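**Bovis opens its new training center for surgical nurses in September**

*Registration is open from Thursday, 9 a.m.*
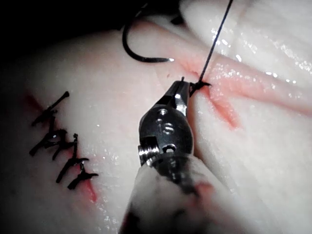
## A place to learn between the first job and the next one

Bovis, the company for continuing education in health care, will open a training center for nurses who work in operating rooms. The center is in the former Mostov printing house and has 2000 square meters on two floors. The first courses begin in September.

Many hospitals in the region have told us the same thing in the last years. They find young nurses, but the young nurses have little time to learn the work of the operating room before they must do it alone. Older colleagues would like to teach them, and the duty schedule does not allow it. With the new center we want to give both groups some days away from the ward.

"I worked 30 years in hospitals and I learned most things at night, from people who were tired," says Gøran Söderlund, director of the center. "They were good teachers. I would like that the next generation has also a chair, a table and a coffee when they learn."

## The program

The first year has 176 places. A basic course takes five days and is meant for nurses in their first two years. It treats the preparation of the room, instruments and suture material, the handing over of needles, and communication in the team. Two shorter courses are for experienced staff: one about planning of shifts, one about how to guide new colleagues.

The groups are small, with eight participants at most. Lessons are held in English. Written material can be borrowed from the library of the center for the whole duration of the course and for four weeks after it.

## The building

The architects from the office Rojanasak have kept the high windows and the old staircase of the printing house. On the ground floor are the practice rooms and a canteen, which is open also for neighbors at lunch time. The upper floor has the classrooms, the library and 50 lockers. The tram line stops in front of the main door, and bicycles can be parked in the yard.

## Costs and support

Participants from hospitals with a Bovis contract pay no course fee. For all others, the Binatano foundation gives grants which cover the fee and the travel. The application for a grant has to be sent together with the registration.

## Contact for the press

Journalists who wish to visit the building before the opening are welcome. Please write to the press office of Bovis and tell us the name of your newspaper or station. Interviews with Gøran Söderlund are possible in the mornings.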